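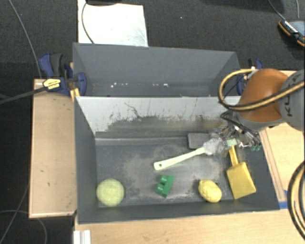
Blackwood toy library starts its June bin clear-out, and the sandbox crowd goes first

STALTSTEAD — Hello from the back tables at Blackwood! I'm Xiomara Esposito, I run the toy library, and I'm very happy to tell you that our big summer sort is under way. We have 1460 toys on the books this year, and every one of them gets looked at before it goes back out on loan.

We work out of gray bins, two at a time, one behind the other on the wooden tables. The front one is for whatever came back mixed up, and the back one fills as we go. A green building block, a yellow toy shovel, a ball and something shaped like a lemon can all land in the same bin, and they belong on four different shelves. Building blocks go to construction, shovels go to garden and beach, and the lemon goes to play kitchen (where it will be very welcome, we are always short on fruit).

The bins themselves have had a long life and they look it. There are scratches on the walls and plenty of brown smudges on the bottoms, so they're getting a good scrub too, once the toys are out. Marcus Mbeki has offered to bring his own brushes.

Last summer we lent out 1279 toys to families in Staltstead, and the things people asked for most were the plain ones. Shovels! We never have enough shovels. If you've got one in the garage with a sound handle and no sharp edges, please bring it in. We'd also love balls, blocks with studs on top and play food of any kind. No batteries, please, and no stuffed animals this time — the shelf is full to bursting.

"My two don't want the fancy sets, they want something to dig with," says Bianka Vass, who has been borrowing from us for years. "I came in for a puzzle and left with a bucket."

Drop-off is at the side door from 9 a.m. to noon all through June. Borrowing stays open while we sort, but the garden and beach shelf will be a bit thin until we catch up. Membership is still free for anyone living in Staltstead, and you can take home up to three toys at once.

For more information, ask for Xiomara Esposito or Hrefna Ragnarsson at the Blackwood front desk.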